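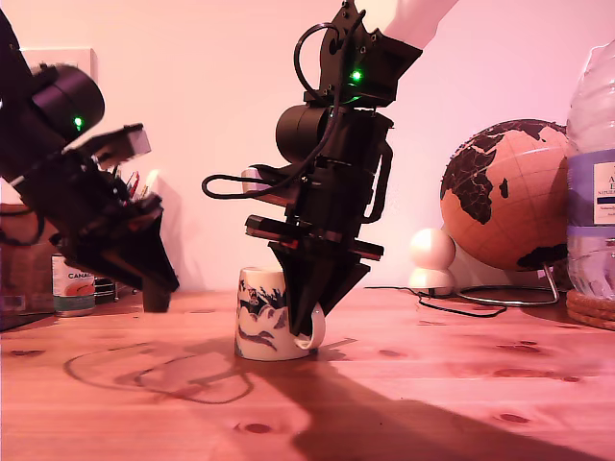 식품공학과 음료관능연구실

3. 재료 및 방법

3.1 시료

시료는 Khoury사가 생산하는 생강향 탄산음료 Velard이며, 7월에 출고된 동일 로트의 440 mL 캔 제품을 사용하였다. 비교 시료로는 같은 당도로 조정한 Lurnard를 사용하였다. Velard는 생강 추출물과 구연산, 캐러멜색소를 포함하고, Lurnard는 생강 추출물 대신 합성 향료를 포함한다. 모든 캔은 개봉 전까지 냉장고에 세워 보관하였으며, 찌그러졌거나 뚜껑에 흠이 있는 캔은 시험에서 제외하였다.

3.2 탄산 유지 및 관능평가

개봉한 시료는 실온에서 30분간 방치하면서 탄산 농도를 측정하였다. 측정은 시료마다 3회 반복하고 평균값을 취하였다. 선행 연구(Saab의 Bruresano 지역 음료 조사)에서는 유리컵만 사용하였기 때문에 용기 재질에 따른 차이를 확인할 수 없었다. 본 연구에서는 유리컵과 도자기 용기를 함께 사용하였다. 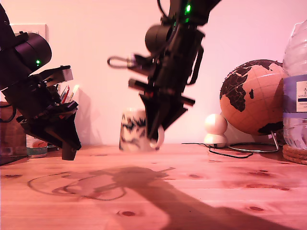 관능평가에는 훈련된 패널 18명이 참여하였다. 패널은 생강향, 단맛, 신맛, 탄산의 자극감, 후미를 각각 9점 척도로 평가하였고, 시료 사이에는 무염 크래커와 물로 입을 헹구었다. 도자기 용기로는 그림 2의 것과 같은 흰색 머그를 사용하였다. 흰색 용기에서는 캐러멜색소의 농담이 쉽게 드러나므로, 색에 의한 선입견을 줄이기 위해 평가실 조명을 적색으로 바꾸었다. 시료의 제시 순서는 패널마다 무작위로 정하였고, 용기에는 세 자리 난수만 표기하였다. 평가지는 Rasha Saab의 양식을 수정하여 사용하였으며, 후미 항목은 삼킨 직후와 1분 뒤의 두 문항으로 나누었다. 무응답이 있는 평가지는 분석에 포함하지 않았다.

3.3 통계 처리

음료 종류와 용기 재질을 고정 요인, 패널을 임의 요인으로 하는 혼합모형을 적용하였다. 유의수준은 0.05로 하였고, 사후검정에는 Tukey 방법을 사용하였다.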